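4. Working beside the Flirkatis table

This section is for the people who stand at the sorting table during a shift. The installation itself (sections 2 and 3) is done by the Brilen technician and should not be repeated by the site. If your laundry or linen room has the older Wuisan controller, the steps are the same but the menu names are different; see the list in section 9.

4.1 What changes in your work

Before the table arrives, most sites sort by hand at one long bench. One person empties the bags, one person separates the pieces and one person carries. With the table in use, the separating of small pieces is done by the two arms. The other tasks stay with people, and one new task is added: the preparation of the bins.

Please speak about this with the whole team before the first shift, also with the night team. At the Irnell site the day team was trained in March and the night team only later, and for several weeks the night team switched the table off and sorted by hand. The work was done, but the supervisor could not understand the reports.

The person at the table is called the table attendant in this manual. It is not a technical job. The attendant must know the cloths, and must be allowed to stop the arms without asking.

4.2 Start of shift

1. Check that the main switch is in position 0.
2. Walk once around the table and look at the floor. Cables must lie outside the walking line.
3. Wipe the table top with a damp cloth. Do not spray liquid directly on the wood.
4. Turn the main switch to position 1 and wait 30 seconds. Do not touch the arms in this time.
5. On the panel, choose Shift, then Start, then your team.
6. Press Home. Both arms move slowly to their rest position.
7. Press the stop button once, to test it. The panel must show STOPPED. Release the button and press Home again.

CAUTION: If the panel does not show STOPPED in step 7, do not use the table. Turn the main switch to 0 and sort by hand until the technician has visited.

Note: Step 7 is often forgotten when the shift is late. It should be done every time, also when the team before you has done it.

4.3 Preparing the bins

1. Shake every piece once before it goes into the bin.
2. Empty the pockets of aprons and jackets.
3. Put in small pieces only: towels, napkins, pillow covers, light clothing. Sheets and table cloths stay on the hand bench.
4. Do not press the pieces down. The bin may be filled to the rim, but not over it.
5. The weight of one filled bin must be under 500 grams for the small bin - for the large bin see the plate on its side.
6. Place the bin on the table between the arms and press Ready.

You do not need to fold or to turn anything. A piece weighing 300 grams or more is too heavy for a single grip and will be reported on the panel as HEAVY. Take it out by hand after you have stopped the arms.

4.4 When the arms are working

Mixed bins need more attention than bins with one kind of cloth, and new attendants should begin with one kind. The arms take the upper piece first and then look again at what remains. 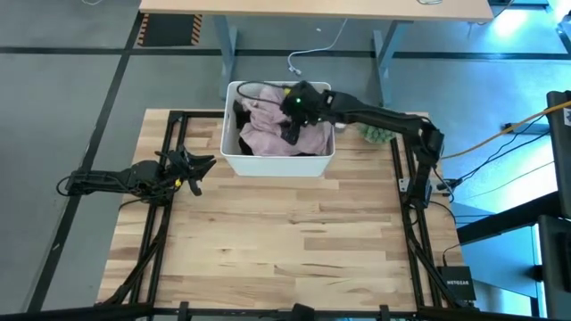

The attendant watches the bin more than the arms. A dark piece lying under a light one is easily missed by a tired person, and the table can miss it too, so make a habit of looking into the corners before you press Finished. With a pink cloth bunched on top and something dark showing only at the left inner side of the white bin, as it is here, you should wait until the pink one is away and look again. One gripper may be down on the cloth while the other stays open at the side; do not take an open gripper as a sign that this arm is finished. It can move at any moment.

CAUTION: Keep your hands, sleeves and hair outside the black frame while the panel shows RUNNING. If a piece falls on the table, leave it there until the bin is complete.

To remove a fallen piece:

1. Press Pause and wait until both arms are still.
2. Press the stop button.
3. Take the piece and put it back in the bin.
4. Release the stop button, press Home, then Continue.

4.5 Pauses and change of person

No attendant should stay at the table for the full shift. We recommend to change every two hours, and to let the same person go to the hand bench or to the bags afterwards. The work at the table is light for the back but it is tiring for the eyes.

After 200 bins the panel asks for a gripper check. Press the stop button before you begin, then follow section 6.2. The message can be moved to the end of the shift one time only.

Complaints and ideas from the team should be written in the shift book beside the panel. The technician reads it on every visit.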